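Ticket: Left gripper width reading drifts, box-packing task
Project: Benby (Stokgate student robotics club, home packing build)
Opened by: Fredy Cabrera
Status: Open, lowered from Urgent to Normal
Component: hand-held grippers, width calibration, replay script

Summary
During replay the arm closes too far on soft items and not far enough on round ones. The team's theory is that the left gripper's width reading drifts over a session. I've been asked to write this up as a hardware fault so we can claim a replacement from Jukonham. I'll log it, but I'm not convinced it's hardware.

Steps to reproduce (as reported)
1. Calibrate both grippers fully open and fully closed.
2. Record a packing session, both hands, mixed household items into a box.
3. Replay on the bench arm with the Taipe script, default settings.
4. Watch the fingers when it gets to anything squashy.

Expected: fingers stop at the recorded width.
Reported: fingers stop short or overshoot, "random", "worse later on".

Log

9:40 am
Asked for the recordings where it is worse later on. Was given one. One recording is not a trend. Asked for more.

10:15 am
Got 4. In two of them the error is bigger at the start than at the end. So much for drift, unless it drifts backwards.

10:50 am
Swapped left and right grippers and recalibrated. If the left unit is faulty, the fault should move with it. It stayed on the left-hand channel. I did the swap again to be sure I hadn't mixed up the cables. Same result.

11:30 am
Somebody suggested a firmware update "because it fixed something last time". I asked what it fixed. No answer yet. Not updating in the middle of a test — if it gets better we won't know why.

1:05 pm
Looked at the calibration file. The closed value for the left channel was saved in January and is being loaded over the top of whatever we do on the day. The right channel has no saved file, so it uses the fresh one. That would explain why swapping the units made no difference. It does not explain the stopping short on round items, so I'm not closing this.

1:40 pm
Renamed the January file and ran the open/close test, 50 cycles per side. Left now returns to the same closed value as it started with. Good result, but it's an empty-finger test, and our complaint was never about empty fingers.

2:20 pm
Back to real items. Kept the same kind of load the team was complaining about so nobody can say I picked easy ones. Raw width counts: 1,000 for the closed check, 2,000 for the open check, both channels.
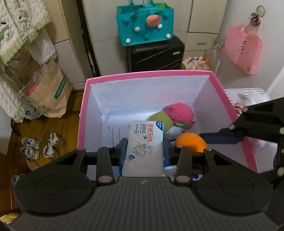 Attachment 1: Wet wipes pack between the fingers at the pink box, second gripper reaching in over the right rim.

The wipes pack is a bad item for judging width and I'd like that noted. It is soft, so the reading depends on how hard the person squeezes. Two people can hold it perfectly well and record two quite different numbers. Calling that "random" sensor behaviour is a stretch. The plush toy has the same problem.

3:10 pm
Tried a rigid wooden block in place of the soft items. Left channel matched the recorded width on replay, nearly every run. The misses were all short stops, all on the approach from the side. I suspect the replay script is smoothing the width signal and lagging behind the hand. Haven't proved it.

3:35 pm
Comment from the team: "So it's fixed?"
No. One cause found, one still a guess. Please don't write "resolved" in the competition report yet.

Workaround until closed
Delete or rename any saved calibration file before recording. Calibrate both sides at the start of the session and again at the end, and keep both sets of numbers. Do not mix recordings made before today with new ones in the same training run, however short we are on data. I know we're short on data.

Still to do
- Turn off smoothing in the Taipe script and replay the block runs.
- Same person to record the wipes pack several times, then a second person, and compare.
- Find out who saved the January file and whether anything else loads from that folder.
- Hold the Jukonham warranty claim. If we send back a working gripper, we lose it for the build and they'll tell us what the swap test already told us.

Last edited 4:05 pm — F. Cabrera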